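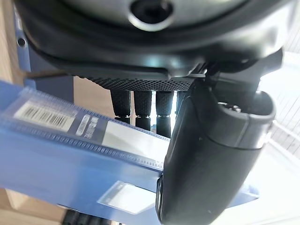 サポート窓口への問い合わせ記録:会員名簿の取り込みで文字化けする件

状況:解決済み(たぶん)
ソフト:Derkholm 名簿管理
受付:2019年2月2日

お世話になってます。市民合唱団で名簿係をやっている者です。パソコンは人並みに使えるつもりだったんですが、今回は三晩つぶしました。長くなりますけど、やったことを順番に全部書きますね。

まずやりたかったこと。うちの合唱団、隣町の合唱団と一緒になることになりまして、向こうの名簿をこっちのDerkholmに取り込みたいんです。現役だけなら500人もいないんですが、過去の演奏会に来てくれた人の住所録まで入っているので、全部で3,000件あります。年賀状と定期演奏会の案内はこの住所録から出しているので、捨てるわけにもいかず。

向こうはFerrandという古いソフトを使っていて、そこからCSVで書き出してもらいました。で、Derkholmの「ファイル」→「取り込み」で読ませたら、見事に文字化け。名前も住所も全部、見たことのない漢字とカタカナの行列です。電話番号だけきれいに読めるのがまた腹立たしい!

一晩目

CSVをメモ帳で開いてみたら、普通に日本語で読めました。じゃあファイルは壊れてないんだな、と。メモ帳の「名前を付けて保存」で文字コードをUTF-8にして保存し直して、もう一回取り込み。今度は日本語になりました。やった!と思ったのもつかの間、取り込み結果が「成功 2件、失敗 残り全部」みたいな表示で、エラーの中身が「列数が一致しません」だけ。何行目のどの列なのかくらい教えてほしいです。これは要望として書いておきます。

二晩目

列数が合わないってことは、どこかに余計なカンマがあるんだろうと思って、表計算ソフトで開きました。これが失敗のもとで、郵便番号の頭のゼロがきれいに消えました。しかも気づかずに上書き保存。元のファイルをメールの添付からもう一度落として、やり直しです(メールを消してなくてよかった……)。

そのあと、最初の数行だけ抜き出した小さいファイルを作って試しました。これは通る。もう少し増やす。通る。500件まで増やしたら落ちる。半分に分けて、落ちるほうをまた半分に、というのを繰り返して、55行目があやしいというところまで追い込みました。夜中の一時半です。

見てみたら、備考欄に改行が入ってたんです。「奥様もソプラノで参加」のあとに改行して「案内は二通不要」。なるほど、そりゃ行がずれるわ、と。その改行を消したら、その次の改行入りの行で止まりました。備考を几帳面に書く人だったんですね、向こうの前任者さん。読んでると結構おもしろくて、「駐車場の件で立腹、次回は電話を」とか書いてあって、つい読みふけってしまいました。

三晩目

ここで観念して、窓口のUthai Duangkaewさんに電話しました。取り込み画面の右下に「詳細」という小さいボタンがあるの、知ってました? 私は知りませんでした。押すと「引用符で囲まれた改行を値として扱う」というチェックがあって、初期設定ではオフ。オンにしただけで、備考の改行はそのまま全部入りました。三晩……。

ただ、これで全件通ったわけじゃなくて、75件だけまだ残りました。エラーは「必須項目が空です」。調べたらフリガナがない人たちで、Ferrandではフリガナは任意、Derkholmでは必須なんだそうです。Uthaiさんいわく、仮に全角の「ア」でも入れておいて、あとから検索して直すのが早いとのこと。言われたとおりにしました。おかげで今、うちの名簿には「ア」さんがたくさん並んでいます。団員に手伝ってもらいながら少しずつ直していきます。

同じことで困る人がいるかもしれないので、うまくいった手順を残しておきます。

1. Ferrandから「すべての項目を引用符で囲む」を選んでCSVに書き出す
2. メモ帳で開いて、UTF-8で別名保存する(表計算ソフトでは開かない!)
3. Derkholmの取り込み画面で「詳細」を押し、改行のチェックをオンにする
4. フリガナが空の人には仮の文字を入れておく
5. 取り込む前に、今の名簿のバックアップを取る

5番は本当は1番に書くべきでした。私は二晩目に取り込みかけの名簿を元に戻せなくなりかけて、冷や汗をかいたので。

追記

重複の件も聞いておけばよかったです。両方の合唱団の演奏会に来てくださっていた方が思ったよりいて、同じ人が二人ずつ出てきます。「重複を探す」を使うと、番地の「1-2-3」と「一丁目2番3号」は別の住所扱いになるみたいで、半分くらいしか見つかりません。住所の表記をまとめてそろえる機能はありますか? なければ手でやります。六月の定期演奏会の案内を出すまでに片付けばいいので、急ぎません。

追記その2

お返事ありがとうございました。表記をそろえる機能は今の版にはなくて、電話番号で照合するのがおすすめ、とのこと。さっそくやってみたら、かなり減りました。ご夫婦で同じ固定電話の方がまとめられそうになるので、そこだけは一件ずつ見ています。宛名ラベルの印刷も試しに一枚出してみて、ずれはなし。チケットは閉じてもらって大丈夫です。重複の残りでまた詰まったら、同じ番号で書き込みますね。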